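Grout

Print this article | E-mail this article
Last updated: Wednesday, May 1, 2024

Grout is the stuff that fills the gaps between tiles. It's a paste when it goes in and hard as a sidewalk a few days later, and I've spent far more of my life thinking about it than I ever planned to. I wrote this entry because the old one was four lines long and half of it was about caulk (a different thing – I'll get to that).

What it's made of

Most grout in American homes is cement, water and color. If the gaps are wider than an eighth of an inch, sand goes in too, and that helps keep the grout from shrinking and cracking as it dries. Sanded grout can scratch soft stone, so people with polished marble usually go with the unsanded kind. Then there's epoxy grout, which has resin and a hardener in place of cement. It shrugs off stains, costs a lot more, and sets up fast enough to make you sweat.

I've used the Plustard unsanded in two bathrooms and the Sitex epoxy once, on a kitchen floor. I loved the Sitex once it was in! Putting it in was another matter, and I still have a bucket with a trowel stuck in it for good.

Color

People agonize over tile and then pick grout in five minutes at the checkout. Matching grout makes a wall look like one big surface, while a contrasting color makes every single tile stand out (and every crooked one too). Mixed-color mosaic is the tricky case. I usually go for a shade close to the lightest tile, but I know tilers who swear by the middle one.
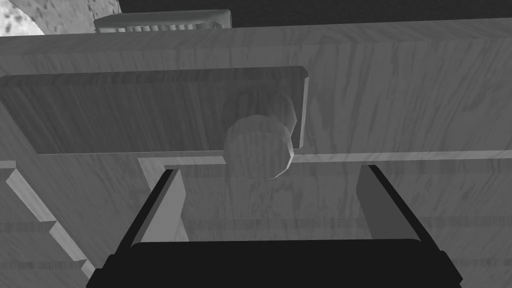
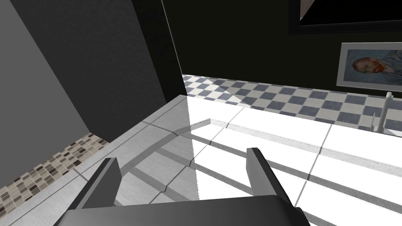
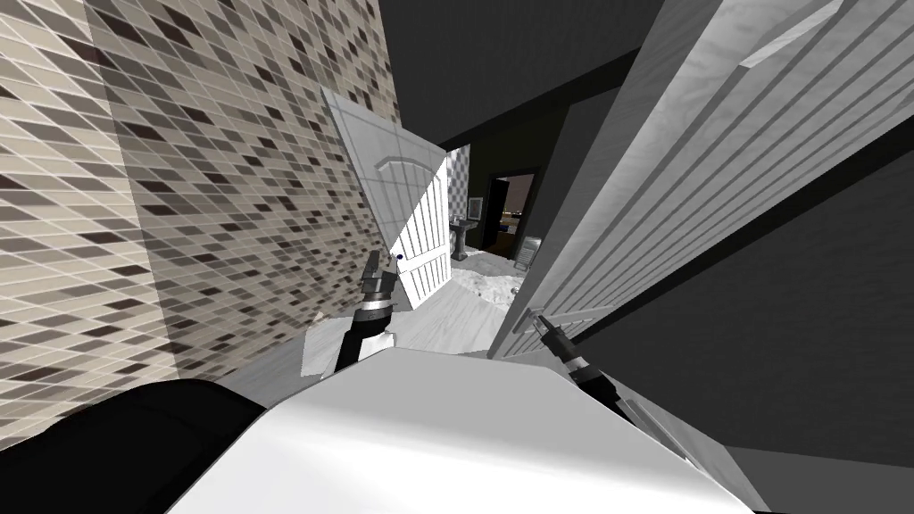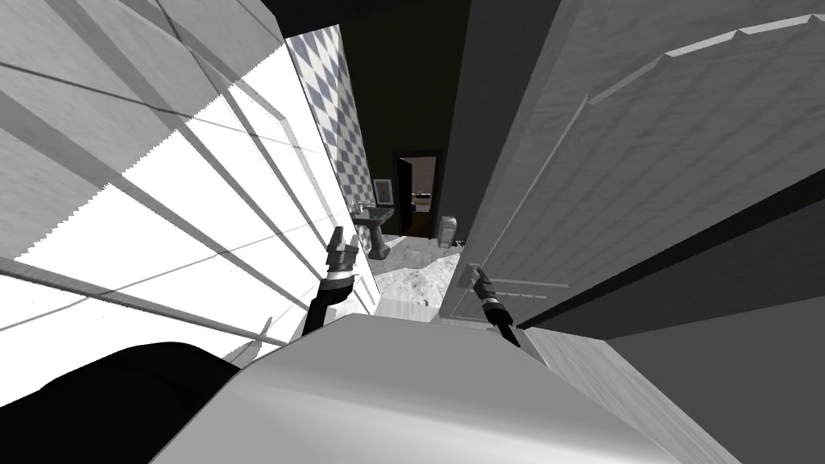 Grout or caulk?

Corners move. So does the line where a tub meets a wall, and cement grout doesn't bend, so sooner or later it cracks there. Those joints should get flexible caulk in a matching color. Fasen sells grout and caulk in paired shades, and the pairs are pretty close, though their "bone" caulk dries yellower than I'd like.

Sealing and cleaning

Cement grout soaks things up, so it usually gets sealed after it cures and then again every year or two. Drip some water on it – if the drops sink in and leave a dark spot, it's time. Epoxy doesn't need any of this. For cleaning I use warm water, a mild cleaner and an old toothbrush. Vinegar is the one everybody's aunt recommends, and it slowly eats cement grout, so please leave it in the kitchen.

Comments (3)

tubside13: I did my shower with the Aidoo premix and it stayed soft for a week. Did I do something wrong or is that normal??

gritty_in_ohio: You probably packed it in too thick. Mine did the same thing in September. Run a fan on it.

marblefan: Wish I'd read the part about vinegar sooner. Off to look at my floor.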